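Irketville Makers' Room, minutes of the August meeting

Start 7:00 p.m. Sølve Nygård in the chair. Last month's minutes approved with no changes.

1. Knit drive. What a month! The hat and scarf count reached 200, and Jestmont has already asked for more. Goal for winter is now 400.

2. Yarn. Gralico offered 50 skeins at cost. Everyone in favor, loudly. Sølve to order.

3. Shelving. Lovely to have it all up along the brick wall. Labels still to do. Plant stays! 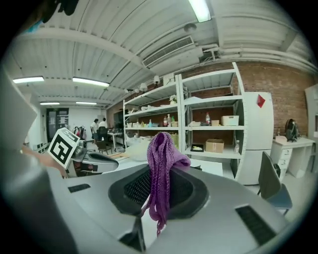
Purple knit, main room, August.

4. Beginners' table. 5 new sign-ups, great news. Blomqvist pattern to be printed in large type.

Closed 8:15 p.m. Bring needles next time.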